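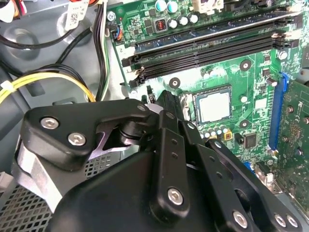

Prerlow tower, side panel off. Green board, memory slots running up the middle, loom still in on the left.

Bench notes, August 2025
4 min read

Filed under: Workshop / Repairs & strip-downs

Prerlow tower out of the Auer batch. Fault slip says "dies after a while, sometimes won't start". No more than that, thanks. Hülya Uysal wants it either working or in the parts bins before the bench is needed for the Ikis monitors.

Panel off, no trouble, usual two thumbscrews and a shove. One of them cross threaded, binned, replaced from the jar.

Wiring first. Yellow and black bundle across the left has a white zip tie on it, so leave that alone till we know the supply is staying. Black bundle loops along above it. The black/white/green run goes down the edge of the board, right where you want your fingers. Did not unplug anything on that side before writing it down. Last time I trusted memory and lost an hour to the front panel header.

Barcode sticker on the metal near the top. Do NOT peel, Auer's asset people want them left on. Scanned it into the sheet instead, row 76.

Dust: bottom of the case worse than the top. Brushed the mesh out, then vac on low with the soft nozzle. Hold the fan blades still when you do it please, somebody has been letting them spin.

Memory. Took the lot out, wiped contacts with IPA, back in one stick at a time. First stick, started. Second stick, started. Swapped the two over and got nothing, just fans. Reseated, started again. So either a tired slot or I hadn't pushed it home. The clips on these are stiff and they feel shut before they are. Push till both ends click and then push agian.

Left it on the test loop with both in, 15 minutes, fine. Went for tea. Came back, off.

So not the memory, or not only.

Swapped in the bench supply (the Kumex, 700 W, silly for this machine but it's the known good one). Had to lay it alongside on the mat, leads only just reach. Original loom unplugged at the board and folded back over the chassis, zip tie still on. Ran 3 hours on the loop, no drop out. Put the old supply back, gone again inside the hour. Fairly happy that's it then.

To do
- order supply, check the length of the main lead BEFORE ordering, the run round the left side is longer than it looks
- when the old one comes out cut the tie then, not before
- new tie in the same place, keep the bundle off the board
- run overnight with the side on. Everything above was with it open, so says nothing about heat
- mark the slot I had trouble with, bit of tape on the case, not on the board

Old supply goes in the dead cage with a label. Not opening it, and nobody else is either.

Screws are in the blue lid, thumbscrews seperate. If you move the tower move the lid with it.

Hülya asked if it's worth the money for a machine this age. Board looks clean to me, no bulging caps that I could find with the torch, and Auer would sooner have it back than a different one. Said yes. If it fails the overnight it gets stripped and I'll buy the biscuits.

Contact the workshop | © Bench Notes 2025 | Back to top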